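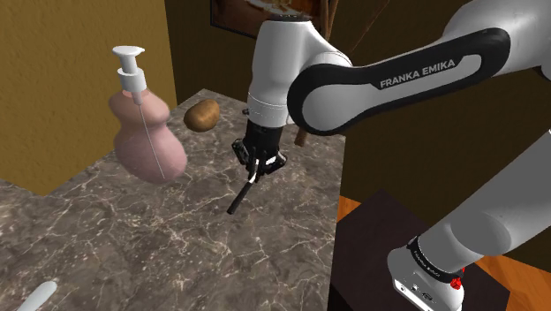

About Fustow

Fustow plans and budgets robot equipment for small manufacturers, commercial kitchens, labs and technical schools. We do not build robots and we do not take commission from the companies that sell them. Clients pay us a fixed fee, quoted before work starts, and receive a written equipment plan they can put in front of whoever signs the purchase order.

What we do

Most first-time buyers come to us with a quote for an arm and little else. The arm is one line in the budget. The rest is the gripper, mounting, guarding, power, compressed air where needed, software licenses, spare parts, training hours and the floor space the cell will occupy. We price all of it over the period the client expects to keep the equipment.

Before any hardware is ordered, we model the task in simulation. The model covers reach, payload, clearance at the wrist, gripper opening and the path between objects on the work surface. Simulation will catch an arm that is too short or a base mounted on the wrong side of a counter. It is less reliable on friction, soft packaging and cable wear, and our reports say which results should be repeated on a physical unit before money is committed.

How a project runs

Intake. The client fills out a task sheet: what is handled, how often, by whom now, and what happens when it goes wrong.

Simulation and layout. We build the workspace to the client's measurements and test the candidate arms in it. Standard projects get 100 runs per task. The run log is delivered with the report, including failed runs.

Budget. Purchase, installation and running costs are listed separately. We add a 30 percent reserve to the integration line on first installations — the client may remove it, but we ask for that in writing.

Purchase support. We draft the request for quotes, compare the replies on one sheet and check delivery terms. The client signs with the supplier directly.

Our tools

Hunance is our costing workbook. It holds 507 line items, from anchor bolts to annual calibration, and is issued to every client in editable form. Sateretti is the simulation library we use for layout work. It contains kitchen counters, lab benches, conveyors and the household and packaged goods that clients most often ask about. Items not in the library are modeled from samples or drawings at an hourly rate.

Where we came from

The company started as the equipment planning desk of Russo, a machine shop that had bought two robot cells and used one. The review of that purchase became the first version of Hunance. Fustow was later set up as a separate business and has since completed 99 equipment plans. Of the plans we deliver, a number recommend against buying. Those are billed at the same rate.

What we do not do

We do not write control software, repair equipment, resell used arms or certify safety. For safety assessment we can supply the layout files and load data that an outside assessor will need.

Working with us

New projects are scheduled in order of signed agreement. Clients who need figures for a budget year that closes in December should send the task sheet early in the fall — supplier quotes are usually the slowest part. Schools may submit a course outline in place of the task sheet.

Page last revised 15 November 2022.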